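Reading Room > Short Fiction > The Friday Arm

Cathal Buckley had been at Clonusum long enough to have opinions about the kettle, and he was fond of the sorting arm in the way you get fond of a neighbour's dog, meaning he talked to it more than he talked to the neighbour. Its name was Mukby, after the town it was shipped from, and its whole job in life was to tidy a white table. Pens to the cup, tape to the tray, everything else wherever the list said, over and over until it had done 1,000 clean runs in a row and the people at Sotlow would sign the cheque.

It was Friday, getting on for five, and the count stood well past halfway when Mukby picked up a glue stick and simply didn't let go. The log said RELEASED. The log was quite sure of itself. The arm swung back over the table with the glue stick still in its grip and went down for the scissors, and Cathal – who'd leaned in to nudge a roll of tape, which he knew perfectly well he wasn't meant to do with the guard up – felt something hard go past his knuckles, close enough to lift the hairs.

He hit the red button with his elbow. Then he sat down on an upturned milk crate and had a good look at his hand, back and front, and it was fine, and he kept looking at it anyway.

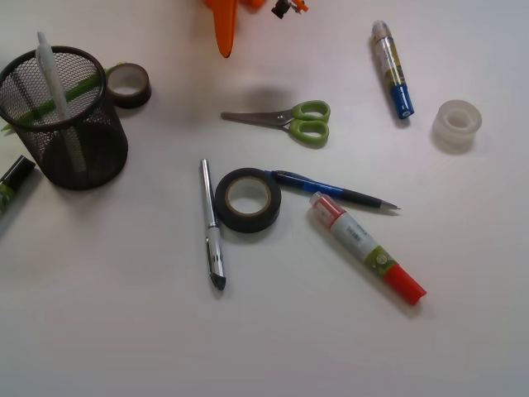
The white table, with the green-handled scissors and the rolls of tape.

"You all right, love?" said Son from the doorway. She had her coat on and her keys out.

"It told me it let go," said Cathal.

Son put her keys back in her pocket, bless her, and pulled up the log, and the two of them scrolled through it while the daylight went. Run 1,973, counting all the early ones they'd thrown out. The finger sensor had been reading open since lunch, whatever the fingers were doing. A wire had rubbed through at the wrist, a bit no longer than a grain of rice.

"That's the count back to nothing, then," she said.

"And I had the guard up."

"You'll have to write that down too."

He said he knew. He found a biro in his shirt pocket and started on the form, and Son went to see about the kettle.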